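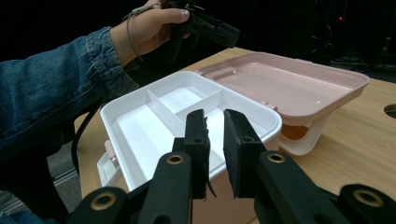

Dilek Gündoğdu asked at the last check-in why the spring numbers for the repair evenings looked so flat when the waiting list kept growing. She was right to ask, and most of this report is an answer to her.

The short version is that we ran out of sewing machines before we ran out of people. The Plunness clothing repair program took in 398 garments over the period. Of those, 315 were mended and went back to their owners. The rest are either waiting for parts, mostly zippers, or were too worn to be worth the thread. The January report gave an intake figure only, so the two reports can't be compared line by line. From now on we will give both.

## Evening sessions

Sessions run on Monday from 6:30 p.m. in the back half of the Pascual building. We kept the same hours all season. Two were called off when the heating was out, and we made up one of them.

Jackets and jeans are still most of the work. Torn pockets, split cuffs and blown knees come in every week. Knitwear is the slow part. A moth hole in a sweater can take a whole evening, and only Noemí Tlapale and Bujar Pavlović are comfortable doing it. Bujar has started teaching darning at the far table to anyone who finishes early. It is going all right, but I would not count on a third darner before fall.

We changed the ticket system in the second month. Each garment now gets a cloth tag pinned inside the collar or waistband with a number and the job written on it. Paper tickets kept coming off in the bags. Since the change we have lost track of one item, a child's raincoat, and it was found in the zipper drawer.

## Equipment

The grant paid for two used machines from Flisico. One works well. The other skips stitches on anything thicker than a shirt, and Flisico has looked at it twice. They have offered to swap it and I have said yes, but there is no delivery date yet. Until then heavy fabric goes through the old straight-stitch machine, and that is where the line forms.

## Money

Spending to date is $2,165. The largest items were the two machines and the room fee. Thread, needles, patches and zippers together came to $239, which is under budget – we were given a good deal of thread when the Carkine alterations shop closed. The receipts are in the folder Seraina Wallner set up, sorted by month. One needle receipt is missing and I have put a signed note in its place.

I would like to move what is left in the supplies line to machine servicing. It needs your approval, and I can send the form whenever it suits you.

## What has not been done

The printed mending guide is late. Remo Longo has drafts of the pages on buttons, hems and patches. The zipper page has been rewritten three times and still confuses people who try to follow it. We will print without it if it isn't ready by the next report.

The Saturday session for teenagers did not start. The room is booked on Saturdays through the end of the season, and the school asked for a lower age limit than our insurance allows. I am still talking to them.

## Next period

- Get the second machine replaced and tested on denim and canvas.
- Clear the garments waiting on zippers.
- Send the guide to the printer.
- Ask the Pascual building for a second evening, Thursday if they have it.

Dilek also wanted to know if people come back with the same garment. Some do. The new tags will let us track that, and the first figures will be in the next report.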